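접시머리 나사

접시머리 나사는 머리 밑면이 원뿔 모양으로 깎여 있어서, 다 조이면 머리가 판 속으로 쏙 들어가는 나사다. 영어로는 countersunk screw, 미국 쪽에서는 flat head screw라고 많이 부른다. 나는 철물 쪽 글을 오래 써 왔는데, 솔직히 제일 좋아하는 나사가 뭐냐고 물으면 고민도 안 하고 이걸 고른다(그런 걸 묻는 사람이 거의 없긴 하다).

이름과 표기

우리말 이름은 윗면이 납작하고 아래로 좁아지는 머리 모양이 접시 같다고 붙은 것이다. 현장에서는 아직도 '사라'라고 부르는 분이 많은데, 접시를 뜻하는 일본어에서 온 말이다. 나도 처음 철물점에 갔을 때 "사라로 줄까, 둥근 걸로 줄까" 하시길래 멍하니 서 있었다. 머리가 살짝 볼록한 것은 둥근 접시머리라고 따로 부른다. 도면에서 구멍 쪽은 카운터싱크라고 적거나 기호 하나로 끝내 버리는데, 초보 때는 이 기호를 못 보고 지나치기 쉽다.

각도 이야기

접시머리에서 제일 중요한 건 뭐니 뭐니 해도 각도다! 미터 나사는 보통 90도, 인치 나사는 82도가 흔하고 항공 쪽에서는 100도짜리도 쓴다. 8도 차이쯤이야 싶겠지만 90도 구멍에 82도 나사를 넣으면 원뿔 면이 제대로 안 붙고 한쪽 테두리만 닿는다. 그러면 힘이 그 가장자리에 몰려서 얇은 판은 눌리고, 도장면은 동그랗게 깨진다. 나는 브룰트베리(Brultberg)에서 산 중고 선반을 고치다가 이걸 배웠다. 집에 굴러다니던 인치 나사를 그냥 썼는데, 문짝 페인트가 나사마다 하나씩 깨져 나갔다.

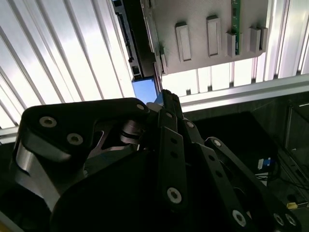
길이를 재는 법도 다르다. 냄비머리나 육각머리는 머리 밑에서부터 재는데 접시머리는 머리 윗면부터 끝까지 전부 잰다. 머리까지 판 속에 묻히니까 그렇게 정한 것이고, 알고 나면 당연한데 모르면 꼭 한 번은 짧은 걸 산다. M4에 50이라고 적혀 있으면 머리 포함해서 50mm다.

장단점

장점은 표면이 매끈하다는 것. 옷이나 손이 걸리지 않고 위로 다른 부품이 지나갈 수도 있다. 경첩을 떠올리면 금방 이해가 되는데, 머리가 튀어나오면 문이 안 닫힌다. 또 원뿔 면이 구멍 중심을 찾아 들어가기 때문에 부품 위치도 어느 정도 저절로 잡힌다. 그런데 이게 단점이 되기도 한다. 구멍이 조금만 어긋나도 나사끼리 서로 당기면서 싸우는 것이다. 여러 개를 박을 때는 전부 느슨하게 걸어 놓고 나서 조금씩 돌아가며 조이는 편이 낫다. 일반 평와셔도 못 쓴다. 머리 모양에 맞춘 접시형 와셔가 따로 있고, 나무에 쓰면 꽤 고급스러워 보인다.

육각 홈 접시머리는 홈이 얕은 편이라 잘 뭉개진다. 리스 데커르(Lies Dekker)라는 가구 수리하는 친구는 조이기 전에 꼭 홈 안의 페인트 찌꺼기를 송곳으로 파내는데, 따라 해 보니 렌치가 훨씬 깊이 들어간다. 풀림 방지제를 바른 접시머리는 풀기가 특히 고약하다. 원뿔 면이 넓어서 거기까지 약이 번지면 정말 안 돌아간다. 인두로 머리를 좀 데우면 풀리는 경우가 많다.

구멍 파기

판에 원뿔 자리를 내는 공구를 카운터싱크 비트라고 한다. 날이 하나인 것, 세 개인 것, 비스듬히 구멍이 뚫린 것이 있는데 얇은 알루미늄에는 구멍 뚫린 쪽이 덜 떨고 깨끗하게 나온다. 회전은 느리게, 누르는 힘은 꾸준하게. 빨리 돌리면 드르륵 하면서 자리에 물결무늬가 생긴다. 깊이는 나사를 뒤집어 머리를 대 보며 맞추면 되고, 머리가 표면보다 아주 조금 낮은 정도가 보기 좋다. 판 두께가 머리 높이보다 얇으면 원뿔이 밑판까지 내려가 버리니까 이럴 때는 그냥 다른 머리를 쓰자.

같이 볼 항목: 둥근 접시머리 나사, 접시형 와셔, 카운터보어, 나사 풀림 방지제

마지막 수정: 2019년 8월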